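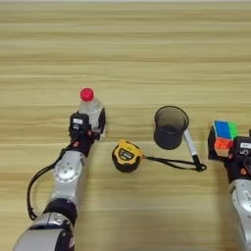
Bei mir landet am Ende der Woche immer alles auf der Tischplatte, und am Montag suche ich dann wieder das Maßband, schreibt Bijan Bagheri. Ob es einen Trick gebe, der länger als ein paar Tage hält?

Am ehesten hilft ein fester Durchgang, immer zur gleichen Zeit. Samstag vormittags reicht völlig, mehr als 30 Minuten braucht ein normaler Arbeitstisch nicht.

Stifte
Marker gehören mit Kappe in den Becher, gleich nach dem Schreiben. Ein Becher aus Drahtgeflecht lässt sich ausklopfen und kurz abbrausen, Staub und Radierkrümel setzen sich trotzdem unten fest. Stifte, die beim Probestrich aussetzen, sofort wegwerfen.

Maßband
Das Band vor dem Einrollen mit einem trockenen Lappen abziehen, vor allem nach Arbeiten mit Gips oder Leim. Eine Schlaufe am Gehäuse ist praktisch, wenn es einen Haken dafür gibt - auf dem Tisch verfängt sich sonst alles darin.

Wasserflasche
Nur zugeschraubt auf den Holztisch stellen, und zwar aufrecht. Flaschen nicht neben Zeichnungen oder Lieferscheinen abstellen. Wasserflecken auf geöltem Holz gehen meist mit feinem Schleifpapier und etwas Öl wieder weg, immer in Richtung der Maserung arbeiten.

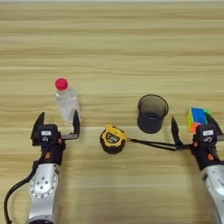

Flasche, Maßband, Becher und Zauberwürfel auf der Holzplatte.

Kleinkram
Spielzeug und Zeug zum Herumfummeln darf bleiben, bekommt aber einen Platz am Rand. Was nach 17 Tagen noch niemand in der Hand hatte, kommt in die Schublade.

Platte abwischen
Erst trocken, dann mit einem gut ausgewrungenen Tuch, dann noch einmal trocken. Scheuermilch hat auf Holz nichts verloren.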